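Nillberg Shared Shop Forum > Projects > Robot arm bin picking, where do I stop

zane_r
15 February 2018
Second month on this and I want opinions before I sink more weekends into it. Secondhand arm, two-finger gripper, one bin of junk. Goal is for it to pull a part out and put it on the bench without me touching anything. Best run so far was 30 tries at one small metal cylinder with the walls at the old angle. I won't post the score.

halliday_g
So a robot that does what my grandson does for a quarter. What's it for?

zane_r
Sorting the drop box at the shop. People dump everything in there.

bronwyn_g
I've read this thread before, with other people's names on it. Everybody gets the arm moving, everybody gets one nice grab on video, then it goes quiet by May. What happens when the part is flat? Or leaning on the wall?

rangi_l
Bronwyn, that's a bit harsh. Sloped walls do help. Stuff slides back toward the middle where the fingers can get at it.

bronwyn_g
Round stuff slides. A brush lying flat on its bristles isn't going anywhere. And slim fingers on a wide flat thing means you need it lined up just right.

islab
What are you using to decide where to grab? The Gemel plugin or your own code?

zane_r
Gemel for moving the arm, my own for picking the spot. 714 lines and I'm ashamed of most of them.

islab
Then I'd bet on the code before the walls. Got a picture of the current setup?

zane_r
From the bench:

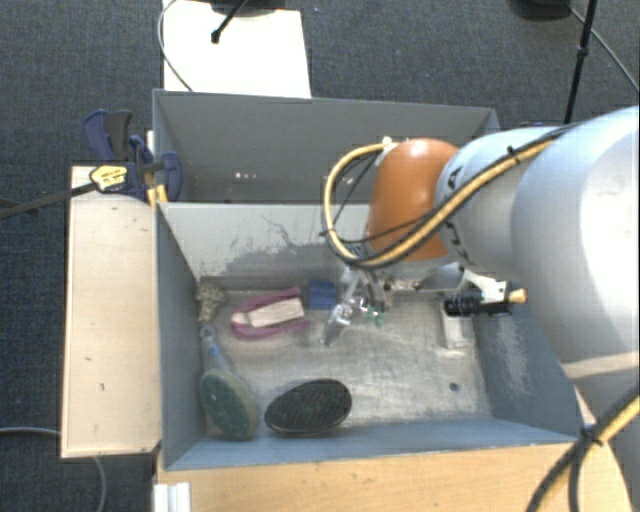

Gripper down in the bin, metal cylinder just under it. Sanding pad and dark brush or scrubbing pad at lower left.

halliday_g
You've got clamps holding the corner. Is that the permanent plan?

zane_r
Until I stop changing the angle, yes.

rangi_l
I'd worry more about that yellow cable. It loops out a long way from the wrist. Swing the arm the wrong way and it'll catch on a clamp. Tie it in closer, but leave slack for the turn.

bronwyn_g
Agree with Rangi on the cable, for once. Still don't buy the drop box idea. You picked what goes in the bin – the drop box won't be that polite. Let somebody else fill it and don't look first.

islab
Disagree. Get one part working, then two, then the mess. If you start with the mess you won't know what broke.

bronwyn_g
And if you start with one part you tune it for that part. We did that with the Rakena feeder. It was great at one size of bolt.

zane_r
Fair. Cable first, then Isla's way for two weekends. After that Bronwyn can fill the bin.

bronwyn_g
I'm bringing a wet rag and a bag of zip ties.

halliday_g
My grandson says he'll do it for fifty cents.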